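The man who won't buy the app

Yasir Tanoli has been sent 4 meal-planning apps to try since February, and he has deleted every one of them. The latest, Trukomness, promised to save the average household 900 pounds a year on food. He laughed when I read that out.

"Which household? I'd like to meet them. You'd have to be throwing away a roast dinner every Sunday to save that much."

Tanoli taught household budgeting at evening classes for most of his working life and has kept his own grocery receipts in shoeboxes throughout. His shop last month came to 700 pounds for a family of five, and he doubts that a phone could have brought it down.

"It told me to buy coriander on the Monday and coriander again on the Thursday. I've got a window sill. I've got a freezer."

I put it to him that plenty of people find the reminders useful. He shrugged. A pencil and the back of an envelope do reminding, he said, and the envelope doesn't ask for his date of birth.

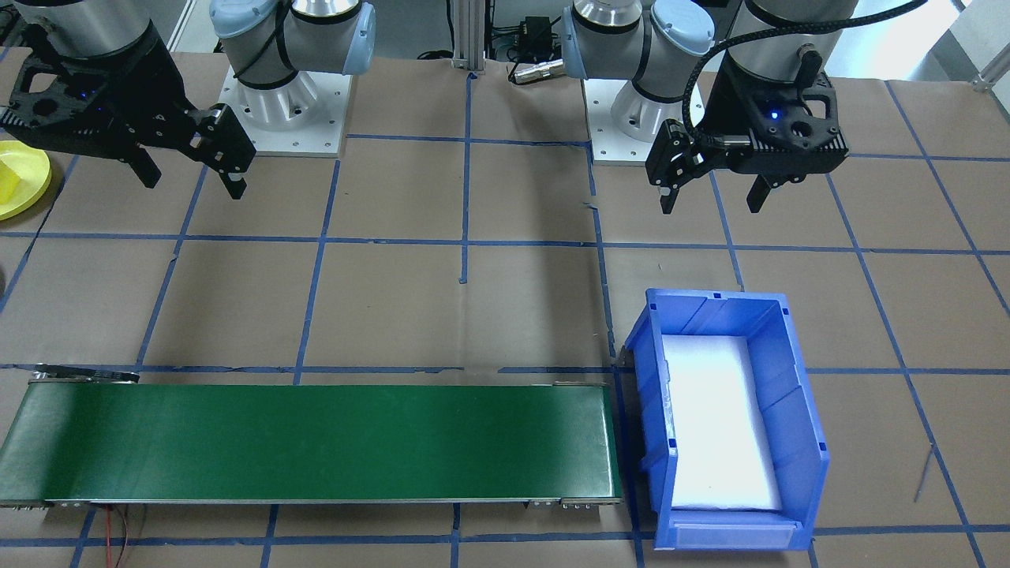
What the sums leave out

Elżbieta Kaczmarczyk, who once took his class and now runs it, is a little kinder — but only a little. Her complaint is with the savings figures, which she says compare a careful month with a careless one.

"Anyone who looks in the cupboard before they go out will spend less. They've charged you for looking in the cupboard."

She did keep one app, Sketon, for a while. She liked the shopping list and ignored the rest. When the free trial ended she copied the list on to paper and went back to that.

Would either of them pay for a better one? Kaczmarczyk said she might, if it knew the price of onions at her market. Tanoli had already gone to put the kettle on.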